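Folding for a living: a few pictures from the home shifts

Put this page up in a hurry, sorry for the order. Everett Escobedo asked for something to hang in the break room at Paltby and this is what I had time for before the December schedule goes out. Captions are mine, complaints to me.

Short version for anyone new. Skusoletti washes and folds for small hotels and guest houses. The folding machines from Bernau went in last winter and they do sheets and big towels fine. They don't do the odd stuff. Baby clothes, pillowcases with ties, anything thin and slippery. So now part of the floor crew works with hand grippers, one in each hand, folding the same things over and over so the next machine has something to learn from. Some of it at the plant, some at home on your own bed or table. Home shift pays the same hourly as the floor.

What changed for people, as told to me at the coffee machine:

Less standing. Everybody says this first. The old folding line was eight hours on concrete, home shift you can sit if the bed is low enough.

Slower hands. You know how to fold a pillowcase in two seconds, now you have to do it with pinchers and it takes forever. The first week is awful. Second week is ok.

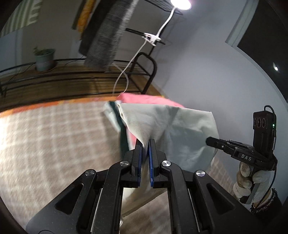 Grip first, then lift, then move. That is the order we teach and most people get it wrong for days becuase with fingers you do all three at once. Everett still catches himself. He did 278 folds his first full week and says half of them looked like a sandwich wrapper. Best week so far on the crew is 402, and no, there is no prize.

Evenings are the popular slot. Kids in bed, house quiet, one good lamp on. A few people asked for mornings back at the plant because they missed the company – fair enough, and they got them.

Gloves. Wash them. Dirty fingertips are fine, holes are not, ask at the front desk for a new pair.

The hard question is what happens when the machine can do it. It came up at both meetings. Nguyen-Tran, who handle the training side for us, said the odd items will need people for a long while yet, but they would not put a date on it and I don't blame them. What we have in writing is that nobody on the home shift loses hours before the end of next year, and that anybody who wants to can train on running the Bernau line. Nine have signed up. The pay step for that is still being argued over.

My own view, since its my page. I folded by hand for eleven years and my wrists are shot. I don't miss the line. I do miss knowing what the job will be in two years.

More pictures when I get them off the other laptop. If you want yours on here bring it by the office, after 3 is best.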